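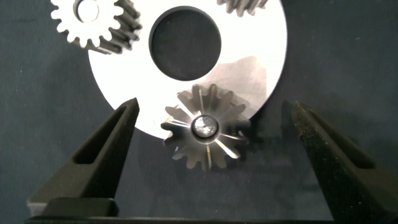 Section 4 covers planning and budgeting for a Welirham assembly cell before the purchase order is placed. Size the gripper from the smallest clearance in the job, not from part weight. With gears mounted near the rim of a disc, the two fingers must stand on either side of one gear without touching the next, so narrow, tapered tips are quoted as a separate line. Filline lists them under spares.

1. Record the outer diameter and bore of every gear to be handled.
2. Enter the reach from the arm base to the farthest pick point. Add 10 percent.
3. Allow 2000 for fingers, cables and a wrist sensor — these are not included in the base price of the arm.
4. Request a lead time in writing. Paredes quoted 6 weeks in December; more than 26 should be treated as a no-bid.
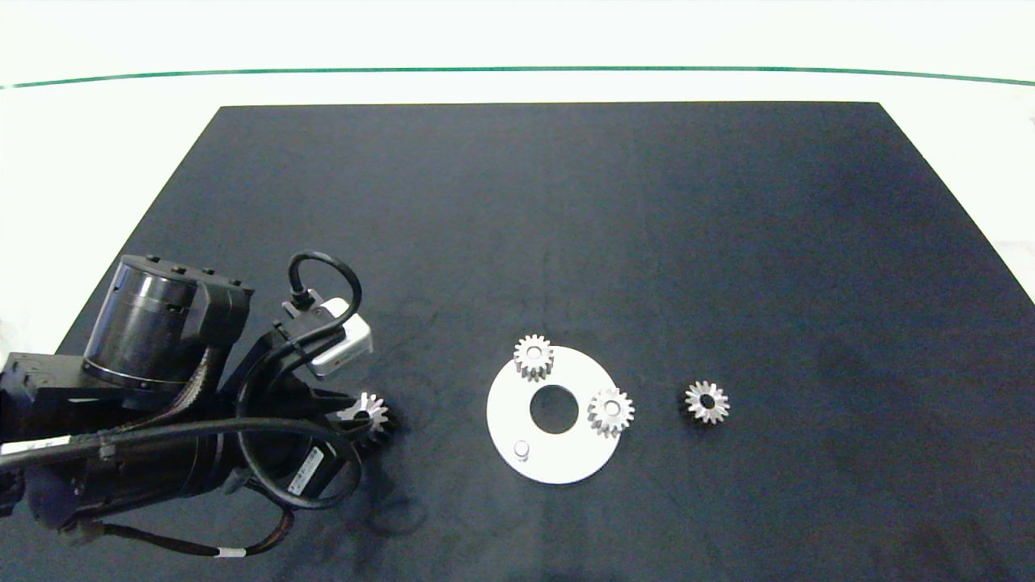

Figure 4-2. Gear held at the gripper; empty post on the carrier plate.

**Note:** Budget for a matte, dark work mat. Bright metal and white plates can wash out in the wrist camera.

**Caution:** Leave slack for cable loops at the wrist when setting the cell width. Andamus cable kits are not returnable once cut.

Prices checked 3/24/21.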